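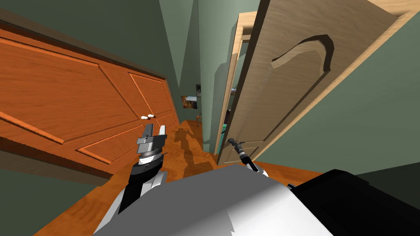
Hallway, orange double doors on the left.

12 shares · 2 comments

Brarkgate Residents' Association
Minutes, Monday 24th December, back room at the Avcı café

Opened late, no heating till gone seven. Apologies taken, list with the secretary. Last minutes agreed, one correction — "Graltau Lane" not "Graltau Road", again.

1. Matters arising
Grit bin on the corner of Clinow Street still not filled. Council say it's on the round. To chase in January. Broken bench has been taken away, no word on a new one. Letter about the bus shelter went off, no reply.

2. Money
Balance read out and accepted. Main spend since last time was £106 on the Christmas lights — new plugs and a timer. Grumbling that the timer comes on at 3 in the afternoon. Will be reset. Two households have paid subs twice by mistake, both happy to leave it as next year's.

3. Parking on Graltau Lane
Long one. Vans on the verge outside the shops most mornings, mud all over the pavement, pushchairs going into the road. Some want posts put in. Others say posts just shift it round the corner. Shop side of the room pointed out deliveries have to stop somewhere. Agreed to ask council for a loading bay, 8 till 10 in the morning, and see what comes back before anyone talks about posts. Vote: 8 for, 2 against.

4. Bins
No collection tomorrow or Boxing Day. Recycling moves to Saturday, everything else a day late untill the new year. Notice to go up at the café and in the phone box. Please don't leave wrapping paper in bags next to the bins, the foxes have it everywhere.

5. Allotment path
Flooded at the bottom end since the start of the month. Ditch needs clearing. Work morning in January, date to be fixed, bring own spade. Question wether the ditch is ours or the farm's. Old map to be looked out.

6. Newsletter
Short of copy. Recipes wanted, and anything on the history of the Clinow Street mill. Deadline is the second week of January, will not be moved this time.

7. AOB
— Carol singing tonight, 6.30, meet at the cross. Torches.
— Lost cat posters can come down, cat is back.
— Complaint re fireworks. Noted.
— Café thanked for the room and the mince pies.

Closed early so people could get to the shops. Next meeting January, same place, agenda items to the secretary a week before pls.

2 comments
Share this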